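Glass membrane holds a vibration for seven minutes at room temperature

Physicists at the Kettler Institute in Plitwood have built a thin glass membrane that keeps vibrating for seven minutes after a single push from a laser pulse.
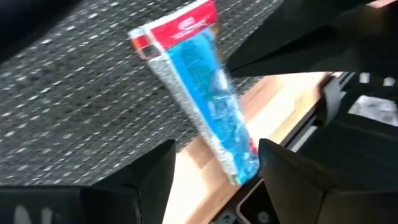 Why does a long vibration matter?
A membrane that loses energy slowly is also disturbed less by its surroundings, so it can register smaller forces.

The membrane is 60 nanometers thick and hangs inside a ring of etched holes. The pattern, named Odeo by the group, keeps sound waves from leaking into the supporting chip. Earlier versions without the ring stopped moving within 2 seconds.

All measurements were done in vacuum at room temperature. The team tested the chip through 2000 pulses and found no change in its frequency.

Jurinex, a sensor company also based in Plitwood, supplied the glass and will help make a second batch of chips in December. The group plans to use them to measure the pull between two small gold weights.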